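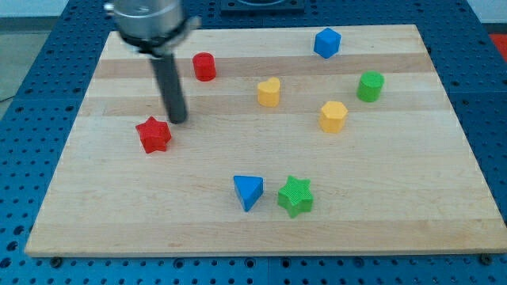
December 22, 2025

I finished the cutting board on Saturday night, which leaves it a couple of days to cure before it has to be wrapped. It was supposed to be done by the end of November. I want to write down how it went while I still remember, mainly so I don't make the same mistakes on the next one.

The wood came from Gremow, the yard out past the rail crossing. They keep a bin of maple offcuts near the door and sell it by the pound. I went in for enough to make one board and came out with enough for two, plus a piece of cherry I had no use for. The offcuts are rough on one face and most have a little twist. I sorted them on the tailgate and put the worst ones back.

At home I ripped everything into strips an inch and a quarter wide. I used nine of them for the first board. I laid them out on the bench and moved them around until the darker strips were spread out and didn't bunch up at one end. Then I numbered the ends in pencil and drew a big triangle across all of them. The triangle is an old trick and it works well. If a strip gets flipped or swapped, the lines don't meet and you see it right away.

The first glue-up went badly. I had the clamps set to the right width but had left them hanging on the wall on the far side of the garage, and the garage was 50 degrees. By the time I had everything carried over and the bars under the strips, the glue on the first few joints was already getting tacky. I tightened the middle clamp too hard and the whole panel bowed up. I got it mostly flat with cauls, but there was an open seam near one edge that I could get a fingernail into. I let it dry overnight and then cut the board apart along that seam, cleaned up both edges with a plane, and glued it again. It lost about an eighth of an inch. I can live with that.

The second time I did it in the kitchen, on newspaper, with the clamps laid out first. I put glue on one edge only and spread it with a cheap brush. It took seven minutes from the first strip to the last clamp. No trouble at all.

Flattening took longer than everything else together. I don't own a planer big enough, and the shop at Undatska that used to run panels through theirs for a few dollars has stopped doing it for walk-ins. So it was a hand plane, across the grain first and then along it. Maple is hard on an edge. I stopped to sharpen more often than I wanted to, and I still got tearout on one of the darker strips where the grain switches direction. A card scraper took most of it out. If you tilt the board toward a window you can still find the spot.

Sanding was 80, 120, 150, then 220. After the 150 I wiped the board with a damp rag and let it dry so the fuzz would stand up, then went on to 220. I skipped that step on a board a few years ago and it felt like a cat's tongue after its first wash.

For finish I used plain mineral oil from the drugstore. I had looked at the Clerard board oil, but it costs a lot more and the label didn't say much about what was in it. I flooded the top, waited, flooded it again, turned it over and did the bottom. The end grain drank the most. After two days of that I rubbed in some beeswax and oil that I'd melted together in a jar set in hot water. The color came up a good deal with the first coat, as it always does — the pale strips went cream and the darker ones went closer to honey.

I didn't put a juice groove in it. I don't have a router jig I trust, and I find grooves annoying to clean anyway. I did round over the edges by hand with a block plane and sandpaper, and I cut a shallow finger grip under each end so it can be picked up off a flat counter.

The knife going with it is a small Uchida paring knife I bought back in the summer and hid in the sock drawer. I sharpened it and then worried that I shouldn't have touched the factory edge. It cuts a tomato fine.

There's enough maple left for the second board. That one is for us, and it will be smaller, since the one we have now doesn't fit in the sink. I'd like to try some of the cherry down the middle. Things I want to do differently:

- Glue up indoors from the start
- Clamps on the bench before the bottle is opened
- Check each strip for grain direction and mark it with an arrow
- Buy fresh 80 grit

I still need a box for this one. None of the boxes in the closet are close to the right size.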